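5.3 Failures in the tabletop clearing task
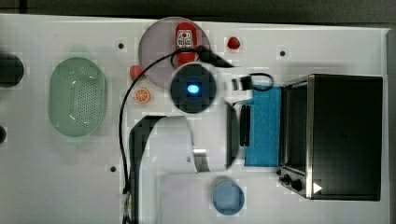 Figure 4. The clearing task partway through an episode.

We had planned to use this section to report how well the Flultier policy generalised to new arrangements. It will instead be mostly about a sponge cloth. The task is to clear a white table of small kitchen items, using a single arm with a camera mounted near its gripper. The layout in Figure 4 is typical of the ones that gave us grief: the colander sits well off to the left, the bottle is lying on the plate, and the blue cloth is directly in front of the toaster oven, where a gripper finger can get at it while the rest of the gripper is busy with something else. On paper this is a fairly easy arrangement. Out of 95 evaluation episodes at the Jamilcombe site, 22 ended in a stop, and the cloth had a part in 18 of them.

The stops share a pattern, which we came to call the slow shove. The policy selects the cloth, lowers the gripper, and closes the fingers a little too high. The fingers skim the top of the pad and come away with nothing. A hard object would at this point refuse to be grasped in some obvious way, and the width check would catch it. The cloth is more polite. It bunches up just enough to hold the fingers apart, the width check reports a successful grasp, and the controller moves on to the lift with nothing in hand. The policy then sees a cloth still on the table, concludes quite reasonably that there must be a second cloth, and goes back for it.

Each attempt pushes the pad a little farther toward the oven. After a few rounds it is pinned against the door, and so, shortly afterwards, is the gripper. The force limit trips, the arm freezes, and the episode is over. We had set the limit conservatively and were glad of it. Nothing was broken in any of the 22 stops, although the oven had been moved often enough that we ended up marking its position on the table with tape, and then moving the tape.

The four stops that did not involve the cloth were less interesting. Three were cable faults. The cable to the wrist camera has to leave enough slack for the wrist to turn, and slack has a way of finding things to catch on. In these three cases it snagged during a wide turn to the left, the image dropped out, and the watchdog stopped the arm as designed. The last was a joint reading that jumped to 359 degrees when the true angle was a hair below zero. The safety layer took this to be a nearly full turn in a single control step and shut everything down. We can't fault its judgment. The wrap-around bug had been in our driver since the first version and had passed every review, including two of ours.

5.3.1 Why the checks missed it

Our grasp check was borrowed from the earlier Leinonen setup, which handled blocks, cups and bottles. It asks a single question: did the fingers stop before they were fully closed? For rigid objects that's a fair test of whether something is being held. For a sponge it tests whether a sponge is nearby. We knew this in principle. The limitation is described in the notes for the older system, in a paragraph that we wrote.

The second check compares images from before and after the lift. It should have caught the error, but it was tuned to ignore small changes on the tabletop, since shadows from the arm had been setting it off. A cloth that slides a centimetre or two makes a small change. Loosening the threshold for shadows had loosened it for cloths as well, and the two checks that were meant to cover for each other ended up agreeing on the same wrong answer.

5.3.2 Changes made

We made three changes and left the policy weights alone. The width check now runs a second time at the top of the lift, when a bunched cloth is no longer there to prop the fingers open. The controller counts repeated attempts on the same patch of table and, after two, backs off and asks for an operator. The driver now handles angles properly, a fix of one line that took most of June to locate. The camera cable has been rerouted and clipped at the elbow, and we expect it to find something else to catch on.

With these changes we repeated the 18 cloth layouts using the Even controller build. No episode ended in a force stop. Five ended in a call for an operator, which we count as failures of the task but not of the safety system. In those five the policy was still closing too high on the pad. The gripper depth is learned from demonstrations that contain very few soft objects, and no amount of checking afterwards will teach it where the top of a sponge is. Additional demonstrations with cloths are being collected. Until they are in, we recommend that anyone running the released policy keep soft items well clear of anything they would mind having pushed across a table.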